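Re: [closet-list] folding black clothes before they go in the drawer

On 19 February 2026, Rhun Bowen wrote:
> I've switched to doing all my laundry folding on the bed, on a bare
> white mattress, and I'm a convert. You can see every sleeve. I follow
> the Bevan method: fold in thirds, stand it on edge, file it in the
> drawer. I got 42 shirts into a drawer that used to hold half that,
> and it took me 11 minutes. Everyone should try it.

Rhun, I'm glad the drawer closes, but I have doubts about most of this.

Eleven minutes for 42 shirts? I timed myself last night and got through four in the time it takes to boil a kettle, and two of those had to be done again. Either your shirts are a lot better behaved than mine or you stopped the clock before the socks.

I'll give you half a point on the white mattress. Black on white is easier to see than black on my navy comforter. But seeing the outline was never my problem. My problem is the inside of the pile, where a black sleeve on a black body looks like nothing at all, and the color of the bed does zero for that. A lamp would help more. So would doing it before dark.

Then there's the soft surface. Every time you pinch up a fold on a mattress, the rest of the cloth comes along with it and you get creases where you had none.

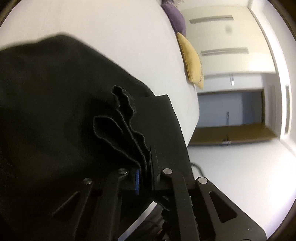 On a table you can at least press down with your other hand and have something push back. I know the Bevan people say the bed is fine. They also say to fold everything in thirds, and I have yet to see a hooded sweatshirt agree to that.

I'd want to hear how the drawer looks in March — after more than one laundry day — before I move anything of mine.

> Also thinking of getting the Ladico dividers.

Try a shoebox first.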